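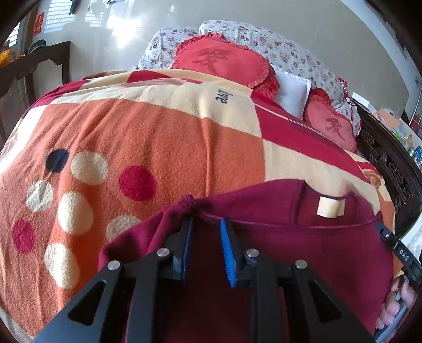
Questions I get about the Tidberg blanket swap

I've been running the swap for 9 years now, first out of my garage and lately in the old Norham feed store, and the same questions land in my inbox every August. I finally typed up my answers. If yours isn't covered, write to me and I'll get to it, usually at night after the dishes.

What do I need to bring?
One clean blanket, throw or quilt. You get a ticket for it at the door and the ticket gets you any other blanket in the room. Two blankets, two tickets, and so on. I cap it at four per household, and yes, I do notice when cousins show up separately!

How clean is clean?
Washed and fully dried that week, please, and no heavy scent. I love a good lavender dryer sheet as much as anyone, but a few of our regulars get headaches from them and one smelly quilt can perfume a whole table.

Do you take fleece?
Oh, yes. Fleece goes faster than anything else we have. If it's pilled, run a sweater shaver over it first -- ten minutes in front of the TV and it looks years younger. Wash it cool, skip the fabric softener (it mats the pile), and either hang it up or tumble it on low. And never iron it. I did that once, to a throw I really liked, and I still have the shiny patch to prove it.

What about wool?
Also yes, but check it for moths. Hold it up to a window and look for little holes. If you find some, tie it up in a bag and leave it home, even if it was your grandmother's.

What don't you take?
Electric blankets, anything weighted, crib bumpers, sleeping bags with a broken zipper. Pet blankets go to Béla Kelemen, who collects them for the shelter and will meet you in the parking lot if you ask him nicely.

Can I get a blanket if I don't have one to swap?
Please come. Skip the ticket line and find Anwara Weerakoon at the back table. She keeps a stack set aside and doesn't ask any questions.

Do you fix things?
Small things. Jihad Harb sets up his sewing machine from the start and does loose bindings and split hems for $2. He won't do zippers. Don't ask him about zippers.

Does it get crowded?
The first 40 minutes are a bit wild, I'll admit. Last year we had 80 people in line before I had the doors unlocked. If you hate crowds, come after lunch -- the selection is thinner but you can spread things out and take your time, and there's usually cake left.

Can I come just to look?
Sure, and you'll probably go home and dig something out of the closet. That's how we got most of our regulars.

What happens to the leftovers?
We fold them, bag them and store them upstairs until the winter coat drive. I used to do all the folding myself and I'm slow, so if you've got a free hour at the end, stick around.

Can I hold one for a friend?
No, sorry. We tried it and ended up with a whole shelf of blankets waiting for friends who never came.

Last updated 2018-08-16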